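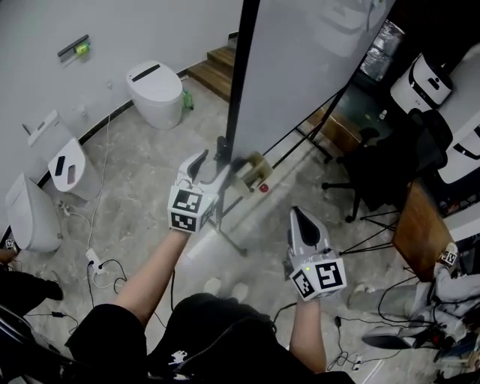

4. Fitting and setting the Vosel cistern inlet valve

Applies to Rerkmont close-coupled cisterns with bottom entry. For side entry, see section 5.

4.1 Turn off the water at the isolating valve and flush to empty the cistern. Remove what is left with a sponge.

4.2 Place the sealing washer on the valve tail, flat face down, and pass the tail through the hole in the cistern base.

4.3 Fit the plastic backnut by hand, then tighten it by a further half turn with a spanner.

Caution: Do not use jointing paste on the backnut or washer. Paste can damage the plastic and will void the guarantee.

4.4 Connect the supply pipe. Hold the valve body still while tightening the tap connector.

4.5 Open the isolating valve slowly and let the cistern fill. Check the joint for drips, and check it again after 2 hours.

4.6 Turn the float screw until the water settles at the line moulded inside the cistern. Clockwise raises the level.

Note: The water line must be at least 25 mm below the top of the overflow. Flush twice after each change before taking a reading.
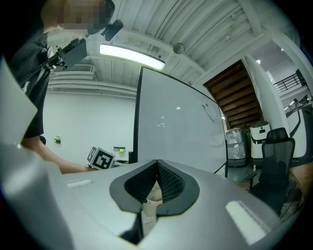 Can the valve be fitted to a tank-fed supply?
Low-pressure supplies need the wide-bore insert, part 200, sold separately. Remove the standard insert from the valve tail before fitting it.

4.7 Refit the lid and push button. The button rod should have 5 mm of free play.

Issued 7 November 2025. Replaces the September issue.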